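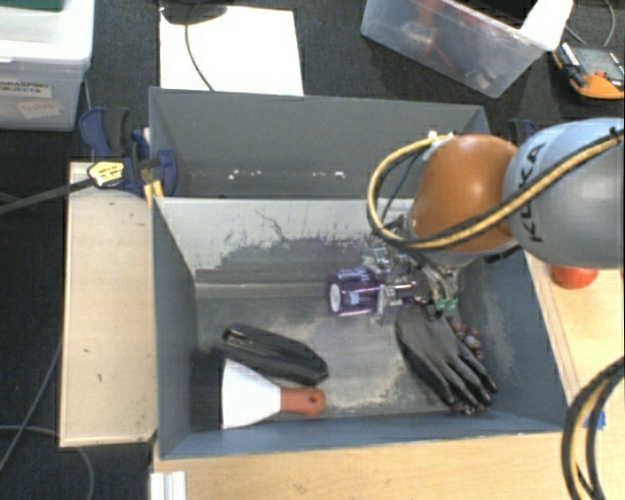 *Front side of the gray bin. Glove, scraper, black case, grapes.*

Quick one, have to be out the door by 12. How to clear a catch-all bin, the kind where everything from the bench, the van and lunch ends up together. Works for any divided tote.

**You need**

- old towel or a flat piece of cardboard
- dish soap, warm water, stiff brush
- two small boxes
- trash bag

**1. Food first.** Always. Grapes roll under things, so lift gloves straight up, don't drag. Squashed ones stain and then teh whole bin smells by Saturday. Bag them, don't save them.

**2. Gloves.** Shake out, turn the cuffs back, check the fingertips. Coated tips crack before anything else does. No pair? Peg it up by itself for a week, then toss. Sibusiso hangs his on a nail by the door, fine too.

**3. Scrapers.** Wipe the blade, dry it, feel along the edge for nicks. If the handle has a hole, use it: hook on the wall, never back in the bin. A wide blade leaning on a glossy case will scratch it sooner or later.

**4. Cases.** Open every one. Empty ones go in box one, full ones get a strip of tape with the contents written on. Soft cloth only on shiny black, paper towel leaves marks.

**5. Odd stuff.** Anything you can't name in a few seconds, box two. Give it until the end of November. Nosipho goes thru ours and claims half of it anyway.

**6. Wash the bin.** Soapy water, 20 minutes soak, brush the floor and the divider wall. Purple scuffs sometimes lift with baking soda paste. Deep scratches stay, leave them. Rinse, tip upside down, dry all the way.

**7. Load it back.** Big compartment = stuff you grab daily. Back one = spares. No food in either!

Labels next time, still waiting on the tape.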